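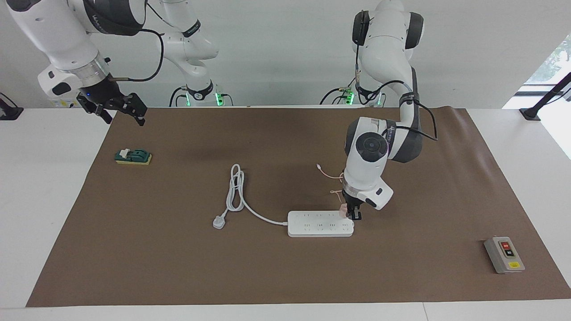
Un mensaje recibido tras el análisis de Rätsep sostiene que comparamos estas herramientas con una hoja de cálculo mal hecha, y que con una bien hecha la diferencia desaparece. Pide además que la próxima prueba incluya cambios de última hora en el itinerario, seguros caducados y estudiantes que se incorporan en la segunda etapa. La prueba de Undola se diseñó con esas tres situaciones y con una hoja de cálculo de referencia bien construida, con validación de datos y tablas dinámicas.

Undola: gestión de viajes de estudios para posgrado
Análisis de la edición de servidor

Undola es una aplicación web para planificar y administrar viajes académicos de grupo. La desarrolla Onitz y se vende en dos ediciones, alojada y de servidor propio. Cubre la convocatoria interna, la asignación de plazas, la documentación de los participantes, el itinerario, las visitas a instituciones, el presupuesto y la memoria final. No gestiona matrícula ni expediente académico, aunque exporta los créditos reconocidos en un formato que el sistema de secretaría puede importar.

Hemos probado la edición de servidor con un caso de 100 participantes repartidos en cuatro itinerarios simultáneos, dos de ellos con cruce de frontera exterior de la Unión. La licencia anual para ese tramo cuesta 3597 euros, impuestos no incluidos. El precio comprende actualizaciones y soporte por correo. El soporte telefónico se contrata aparte y no lo hemos evaluado.

Instalación

El paquete se distribuye como imagen de contenedor, con la base de datos en una imagen separada. La puesta en marcha nos llevó 60 minutos, incluida la conexión con el directorio de usuarios del centro. La documentación está en inglés y en alemán. La interfaz está traducida al español, salvo los mensajes de error del módulo de importación, que aparecen en inglés y en algún caso muestran el identificador interno en lugar del texto.

La autenticación única funciona con los dos protocolos habituales. El reparto de atributos exige editar un archivo de configuración a mano; el asistente gráfico solo admite nombre, apellidos y correo. Si el centro quiere traer también el programa de máster y el curso, hay que salir del asistente, y una vez modificado el archivo el asistente deja de poder abrirlo. Conviene guardar copia.

Convocatoria y asignación de plazas

Cada estudiante ordena los itinerarios por preferencia y adjunta una justificación vinculada a su trabajo de fin de máster. El coordinador puntúa las justificaciones con una rúbrica configurable y el sistema propone un reparto. El algoritmo es estable: con los mismos datos de entrada devuelve siempre el mismo resultado, y guarda un registro con el motivo de cada asignación. Este registro es lo mejor del módulo. Cuando llega una reclamación se consulta la fila correspondiente y se obtiene la puntuación, el orden de preferencia y el punto de corte.

Los criterios de equilibrio (por nacionalidad, por departamento, por lengua de trabajo) se introducen como restricciones blandas con un peso de 0 a 20. La escala no está explicada en el manual. Tras varias simulaciones observamos que los valores superiores a la mitad de la escala se comportan casi como restricciones obligatorias, de modo que el margen útil es menor de lo que sugiere el control deslizante.

La incorporación tardía, una de las situaciones que pedía el mensaje, se resuelve bien. Se crea al participante con fecha de alta en la segunda etapa y el sistema lo excluye de los alojamientos y traslados anteriores sin tocar los del resto. En la hoja de referencia la misma operación obligó a modificar cinco pestañas.

Documentación de los participantes

Undola almacena pasaportes, visados, pólizas y autorizaciones, cada uno con su fecha de caducidad. Las reglas se definen por país de destino y por nacionalidad del participante. La aplicación no trae reglas precargadas, y hace bien - una tabla de visados desactualizada es peor que una tabla vacía -, pero eso significa que el centro debe redactarlas y mantenerlas.

Cargamos una póliza que vencía el penúltimo día del viaje. El aviso apareció en la ficha del participante y en el panel del itinerario, pero no en el resumen general, que solo tiene en cuenta la fecha de salida. Onitz confirma por correo que el comportamiento es el previsto y que se puede cambiar con una opción de configuración. Nos parece un valor por defecto equivocado.

El cifrado de los documentos en reposo está activado de fábrica. La eliminación automática al cierre del viaje, en cambio, hay que programarla, y el plazo se fija por itinerario y no de forma global. Un centro que organice varias ediciones al año tendrá que recordarlo en cada una.

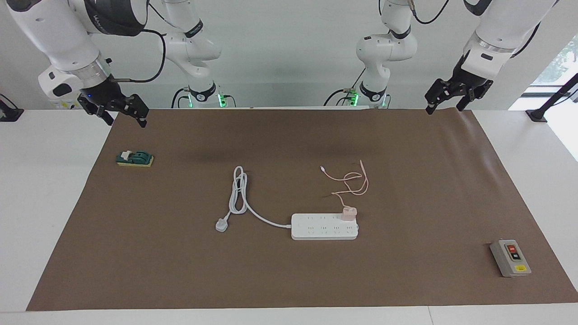
Mesa de trabajo con cubierta marrón y dos brazos robóticos blancos.

Itinerario y visitas

El editor de itinerarios trabaja con bloques: traslado, visita, seminario, alojamiento, tiempo libre. Cada bloque lleva hora de inicio, duración, lugar, persona de contacto y capacidad máxima. Si una institución admite grupos más pequeños que el total, el bloque se divide en turnos y la aplicación reparte a los participantes. El reparto respeta los temas de tesis cuando están etiquetados, algo útil en visitas a órganos consultivos o representaciones permanentes en las que interesa que asista primero quien va a realizar entrevistas.

Simulamos el retraso de una visita de las 9:30 a las 11:00. El editor desplazó los bloques siguientes, detectó el solapamiento con la comida y propuso dos alternativas. Hasta ahí, correcto. La notificación a los participantes salió al momento, antes de que el coordinador aceptara una de las dos propuestas, y contenía el horario provisional. Es el fallo más serio que hemos encontrado. Se evita poniendo el itinerario en modo borrador antes de tocarlo, pero en modo borrador los estudiantes no ven nada, tampoco los bloques que no cambian.

Las zonas horarias se tratan correctamente. Un trayecto nocturno con cambio de huso mantuvo la duración real y la hora local de llegada, y el archivo de calendario exportado se abrió sin errores en los tres clientes que usamos.

Presupuesto

El módulo de presupuesto se llama Merklow y fue un producto independiente antes de integrarse en Undola. Se nota en los menús, que siguen otra lógica, y en los atajos de teclado, que no coinciden. Funcionalmente es sólido. Admite varias divisas con tipo de cambio fijado por fecha, gasto comprometido y gasto ejecutado, reparto por participante o por habitación, y anticipos del personal acompañante.

La conciliación con los justificantes escaneados es manual. El reconocimiento óptico extrae el importe y la fecha, pero falla con los recibos térmicos de taxi y con los que muestran dos divisas. En ambos casos deja el campo vacío, sin rellenarlo con un valor dudoso, y marca la línea para revisión.

Los informes se exportan en PDF y en CSV. El CSV usa la coma como separador decimal si la interfaz está en español, y también como separador de columnas, con los campos entrecomillados. Es un formato válido que buena parte de los programas contables importa mal. Exportar con la interfaz en inglés lo soluciona.

Memoria y evaluación

Cada participante dispone de un cuaderno de campo con notas, fuentes y registro de entrevistas. Las entradas pueden asociarse a un bloque del itinerario y quedan visibles para el tutor si el estudiante lo autoriza. No hay exportación directa a los gestores bibliográficos; sí a texto plano y a un archivo comprimido con los adjuntos.

La encuesta final es configurable y anónima. Los resultados se muestran por bloque, lo que permite saber qué visitas conviene repetir. Faltan los gráficos comparativos entre ediciones: para eso hay que exportar los datos de cada año y cruzarlos fuera.

Comparación

Rätsep es más barato y tiene mejor editor de itinerarios, sin el problema de las notificaciones anticipadas. No incluye asignación por preferencias ni presupuesto en varias divisas. Para un solo grupo con un solo destino resulta suficiente. La hoja de cálculo de referencia dio los mismos resultados contables que Merklow en todos los casos y costó mucho más trabajo en los cambios de participantes; en la asignación de plazas obtuvo un reparto equivalente, sin registro de motivos. El mensaje tenía razón en parte.

Ficha

Producto: Undola, edición de servidor
Fabricante: Onitz
Precio: 3597 euros al año, tramo de 100 participantes
Idiomas de la interfaz: español, inglés, alemán
A favor: registro de asignaciones, altas parciales, control de divisas
En contra: notificaciones antes de confirmar, avisos de caducidad incompletos, CSV problemático en español

Valoración: recomendable para centros con varios itinerarios simultáneos y personal técnico propio. Los demás deberían esperar a que Onitz corrija las notificaciones, cambio que la empresa sitúa en la versión de julio.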